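From: Viorica Ursu
To: workshop list
Date: 11 Oct 2021
Subject: Re: Rinelia open day - is it worth the trip?

Rizal Mangundap wrote:

> Hello all,
>
> Does anyone here plan to go to the open day at Rinelia, or has anyone
> already been to one? I am asking for two reasons. The first is that our
> small group at Pullitano has been told to look at table-top arms for
> sorting returned parts, and I would like to see one working before I
> read any more brochures. The second is that it is a long way for us and
> I have to justify the train fare.
>
> What I would like to know is whether they let you stand near the arm,
> whether the people running it will talk about the failures as well as
> the successes, and whether there is anything to see beyond the usual
> picking up of one box and putting it down again.
>
> Also, is there somewhere to eat? Last time I went to one of these
> things I had a packet of crisps at four in the afternoon.
>
> Rizal

Hello Rizal, and everyone else who asked me off list,

I went to the first of the two days with Elikem Agbeko. They are repeating the whole programme in November, so you have not missed it. I will answer your questions in order and then add some things you did not ask.

Yes, you can stand near the arm. There is a strip of tape on the floor and you are expected to keep your feet behind it while the arm is powered, but the tape is close enough to the table that you can see what the fingers are doing. They take people in groups of eight. We were in the second group of the morning, and I would recommend that, as the first group spent a good part of its slot waiting for a login to be sorted out. By the afternoon the groups had got larger and people at the back were watching over shoulders.

The demonstration is run by Anong Kaewmanee and Milovan Mladenović. Anong does most of the talking and Milovan sits at the computer, though they swapped over for the group after ours. Both of them were willing to talk about failures. I asked directly what share of picks go wrong and was told that it depends so much on the object that they do not like giving one number. For the objects they know well, they said they had done a run of 100 the week before and lost 17. I thought that was a fair answer, and a more useful one than I usually get.

The control software is called Jusuretti and is their own. You give it an instruction in ordinary words and it plans the movement from what the cameras see. It is slow. Between the instruction and the first movement there is a pause of several seconds, and then the arm travels at a pace that I would call cautious. Elikem found this frustrating. I did not mind it, because you get time to see where it is going and guess whether it has understood.

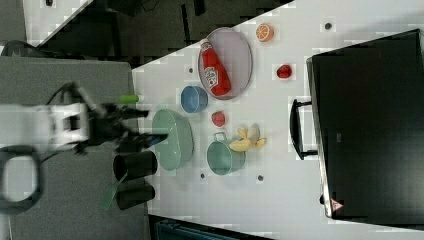
As for whether there is more to see than one box going up and down, I would say yes, and it is the main reason I am writing at this length. The task is to clear a table of mixed things by request, and the things are chosen so that no single way of gripping suits all of them. When we were watching, a ketchup bottle was lying on its side on an oval tray, so the question was whether "bring me the ketchup" would get you the bottle or the tray with the bottle on it. There was a banana with its peel partly open right up against a little green pot, and the strips of peel are exactly the kind of thin, awkward shape that a gripper like this gets wrong. The bowls are a different problem again, as the arm has to take them by the rim. For your returned parts I think the banana and the pot are the most interesting case. Your trays will be full of things touching other things.

The requests came from the visitors, which I liked. Someone asked for "something to drink from" and it went to one of the black cups, closed on it and lifted it cleanly. Someone else asked for "the fruit", with no more than that, and it picked the orange slice and then stopped, as if the job was finished. Anong said that this was a known weakness with words that can mean one or several. She repeated the request as "all the fruit" and it carried on. It dropped a strawberry once, went back for it and got it. The banana it pushed along the table twice and then gave up on, and Milovan stopped the run and moved it by hand.

Nobody tried to hide any of this. After each run they put the list of steps up on a screen and went through it with us, including the places where the arm had thought it was holding something and was not. If you only have time for one part of the day, stay for that bit. It is where I learned the most, and several people left before it began to get to the coffee.

On the gripper: black, dark fingers, nothing exotic. Milovan said they had tried softer fingertips and gone back to the ones they have now, as the soft ones wore out too quickly and left marks on paper labels. They buy the fingertips from Lau and keep a drawer of spares. I asked about price and was given a sheet, which I will scan and send to you separately, as I am not sure they want it on a public list.

One thing I would push them on if you go. All of the objects are light. I asked what would happen with a metal casting or a full bottle of something and the answer was a bit vague. The arm itself can lift a good deal more than it was being asked to, so the limit must be the grip or the planning, and I could not get a clear statement of which. You said that your returned parts include pump housings. Take one with you. Anong told us that visitors are welcome to bring an object as long as it is clean, has no sharp edges and is handed over at the start of the session so that they can look at it first. I wish I had known that beforehand, and it is not on the web page.

The lighting is another point. The room has blinds and they were down for the whole of our session. Elikem asked whether the cameras could cope with sun on the table and Anong said that strong sun from the side did cause trouble, mostly with shiny surfaces. Our own workshop faces south and has no blinds, so this matters to us more than it may to you.

There were other things on the programme. A talk on safety rules for arms that share a space with people was sound but aimed at beginners, and you can skip it if you have done the course. There was a corner where you could steer a smaller arm yourself with a hand controller, and the queue for that was long all day, mainly students. I had a turn. It is much harder than it looks to judge depth, and I knocked over the thing I was reaching for. Elikem was better at it than I was and has mentioned this on most days since.

Practical matters:

Getting there. The bus from the station stops outside the gate. Ask for a return ticket, which was cheaper than two singles. The sign at the gate is small and points to the delivery entrance, so ignore it and go in by the glass doors on the left.

Booking. You need to book a slot for the demonstration even though the open day itself is free to walk into. The form asks for a company name but they were happy to take people without one.

Food. There is a canteen on the ground floor and it was open. Soup, bread, a hot dish, fruit. It closes at 2 and they mean it. The afternoon groups who went down late got nothing.

Photographs. Allowed in the demonstration room, not in the corridor with the test benches.

Noise. Very little. You can hear people talk without straining, which is not true of most places that I visit for work.

Is it worth the train fare? For Elikem and me it was, but we live almost next door in comparison with you. If your manager wants to hear that you can order one of these and have it sorting parts by the spring, you will not come back with that. If the aim is to see what goes wrong with mixed objects on a table and to ask the people who deal with it every day, then I think you should go, and I would take whoever is going to have to look after the thing as well as whoever is going to pay for it.

We may go again in November with a box of our own brackets. If you settle on a date, tell me before you book and I will try for the same group. I still have the canteen card they gave me, with a bit of money left on it, and you can have that.

Regards,
Viorica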